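# Tostell approves equipment plan for hand-held gripper programme

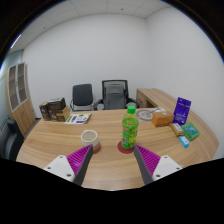

## Purchase to be made in 3 stages, beginning in July

TOLITZ – Tostell has approved a plan for the purchase and upkeep of hand-held gripper tools and fixed robot arms at its Tolitz offices. The plan sets out what will be bought, in what order, and how the cost of spare parts and replacement will be met. It takes effect in July.

The programme records everyday handling tasks as they are carried out by staff using hand-held tools. The recordings are then used to prepare robot arms for the same kind of work. Desks, shelves and cupboards in ordinary office rooms serve as the work areas, and the objects handled are those commonly found in them, such as cups, drink bottles and small cardboard packages.

Under the plan, Tostell will buy 45 hand-held gripper tools. They will be supplied by Skorau, which was selected after an open call for offers. The robot arms will be bought separately at a later stage, and no supplier has yet been chosen for them.

"We have placed the hand-held tools first in the order of purchase, as the greater part of the early work depends on them," said Halldóra Stougaard, Director of Operations at Tostell. "The arms are the larger expense. We wish to know what we require of them before we invite offers."

## Order of purchase

The first stage covers the hand-held tools, their cameras and chargers, and a stock of finger pads. Delivery will be made to the Tolitz stores, where each tool will be checked and entered in the equipment register before it is issued.

The second stage covers storage and computing equipment. Tostell has concluded that its present storage would not be enough once all of the tools are in use, and has decided against leasing additional space by the month. The new equipment will be housed in the existing server room, which requires no building work.

The third stage covers the robot arms, together with their stands, guarding and installation. An invitation to suppliers will be issued once the second stage has been signed off. Suppliers will be asked to quote for the arm, the gripper and five years of servicing as separate items, so that offers can be compared on the same basis.

## Spare parts and running costs

Finger pads are treated in the plan as consumable items and will be paid for from the running budget. The initial order is for 613 pads, to be held centrally and issued against a worn set. Finger plates and mounts will be held in smaller numbers and remain the responsibility of the workshop.

Tostell has asked that all grippers bought under the programme, whether hand-held or fitted to an arm, accept the same pads. This condition will form part of the invitation for the third stage. Offers that do not meet it will be considered only where the supplier undertakes to provide an adapter at its own cost.

"In earlier purchases we budgeted carefully for the machine and much less carefully for the parts that wear," said Thomas Cocco, Head of Procurement. "Departments then had to find the money during the year. The new plan gives those parts a line of their own, and the amount will be reviewed every spring."

Repairs to the hand-held tools will be carried out in the Tolitz workshop under an agreement with Galli, which will train workshop staff and supply tested replacement cameras. Tools that cannot be repaired within the agreed period will be exchanged from a reserve. The agreement may be ended by either party at the close of any budget year.

## Use of rooms and staff time

No rooms will be set aside permanently for the hand-held work. Departments will offer desks and meeting rooms through the existing booking system, and recording will take place only in rooms that have been booked for the purpose. The plan provides for up to 1312 hours of recording in the first year, with staff time charged to the programme and not to the departments taking part.

Furniture will not be replaced or altered for recording. The arms, when bought, will be installed in a ground-floor room at Tolitz which already has a suitable power supply.

Departments wishing to offer rooms should apply to the Operations Office at Tostell. Suppliers wishing to be notified of the third-stage invitation may register with the Procurement Office, which will send the technical requirements to all registered firms at the same time.

**Press enquiries:** Communications Office, Tostell, Tolitz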